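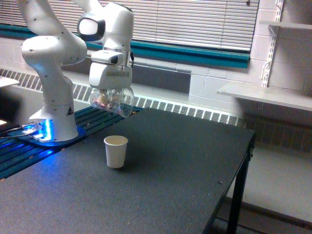
Larasati Osman says the return points have always closed too early, and that a cup bought on the late ferry ended up in her coat pocket until the next morning. Her comment was one of those submitted during the public review of the Gistel cup deposit program, and opening hours were the subject raised most often.

Brokow, which runs the program on behalf of food and drink sellers in the Gistel harbor district, today published the revised terms of service. They take effect in February and replace the terms under which the program has operated since its trial phase.

Opening hours

Staffed return points will stay open until 11 p.m. on Saturday and until 9 p.m. on all other days. The return point at the ferry terminal will stay open until the last scheduled arrival has been cleared. Unstaffed drop boxes remain available at all hours, but refunds for cups left in a drop box are paid only to registered accounts and may take up to two working days.

Deposit and refund

The deposit is set at 50 cents per cup, with or without a lid. Lids carry no deposit of their own and can be returned at the same points. A cup will be refunded in full if it holds its shape and the code on the base can be read. Cups with a split rim, burn marks or an unreadable code will be accepted for recycling without a refund. Under the earlier terms the decision was left to the seller, and the public review showed that practice differed from one counter to the next.

Sellers may not add a handling fee to the deposit. The deposit must be shown as a separate line on the receipt.

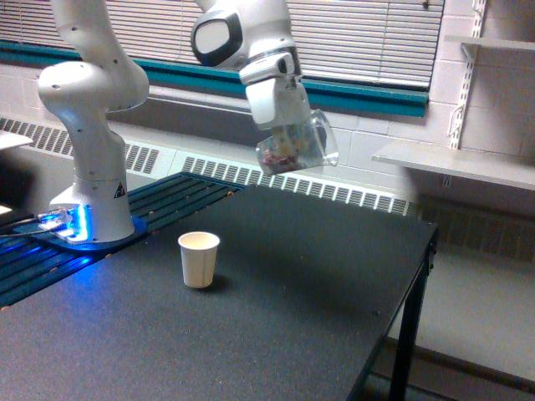
Photo: Brokow / free for editorial use with credit

Participating sellers

The program now covers 139 sellers, including market stalls with a seasonal permit. Stalls may join for a single season and return unused stock at the end of it. A seller that joins receives cups in crates, on loan, and is billed each month for the difference between cups delivered and cups collected. Crates must be kept off the floor and covered when not in use.

The public review drew 2,345 written responses. After opening hours, the main subjects were the condition of lids, the location of drop boxes along the east quay, and the size of the smallest cup. Brokow has not changed the cup sizes. Two drop boxes on the east quay will be moved closer to the bus stop.

Washing and transport

Washing is carried out by Gazi at its plant on the inland side of the canal. The new contract sets a maximum of 36 hours between collection and washing - the earlier contract had no limit. Cups are washed, dried with heated air and stacked only when fully dry. Samples from each shift are checked for residue, and a batch that does not pass is washed again in full.

Transport between the return points and the plant is handled by Britier. Each run carries up to 700 crates. Clean and used crates are carried on separate runs, and used crates are closed with a gray lid.

Notes for sellers

Sellers already in the program do not need to sign a new agreement. The revised terms apply automatically, and a printed notice will be delivered with the first crates of the month. Sellers that wish to leave must give 30 days' notice in writing and return all crates, including empty ones. The old counter signs show the earlier hours and should be taken down when the new signs arrive.

Copies of the revised terms and the summary of public responses can be requested from the Brokow press desk. The desk answers calls on working days from 9 a.m. to 4 p.m.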